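El cajón de los dulces

En marzo prometí ordenar el cajón de los dulces. Como se ve, soy persona de palabra lenta.

Ayer lo vacié entero sobre la mesa. Salieron 29 envoltorios huérfanos, dos tabletas empezadas y una caja de galletas Thampi que ya era más bien un fósil. Todo lo abierto, a un tarro. Todo lo caducado, a la basura, con el debido respeto. Las bolsas cerradas vuelven al cajón, de pie, hasta que alguien abra una «solo para probar».
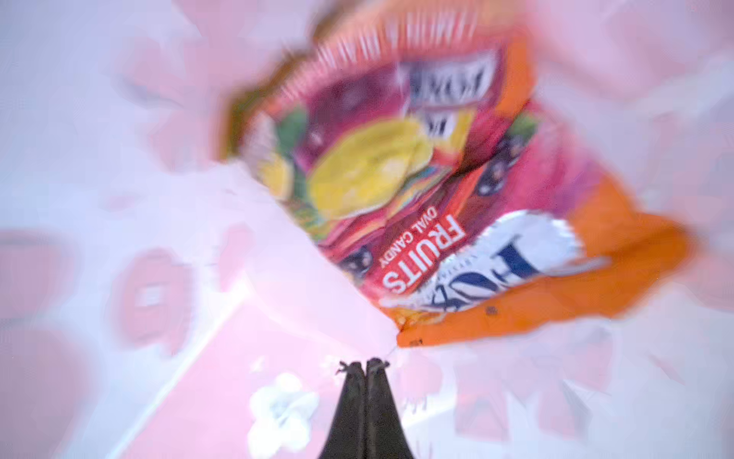
Caramelos de frutas, boca abajo y en bolsa arrugada.

El cajón ya cierra sin empujar con la cadera. Mañana, las especias. O en marzo.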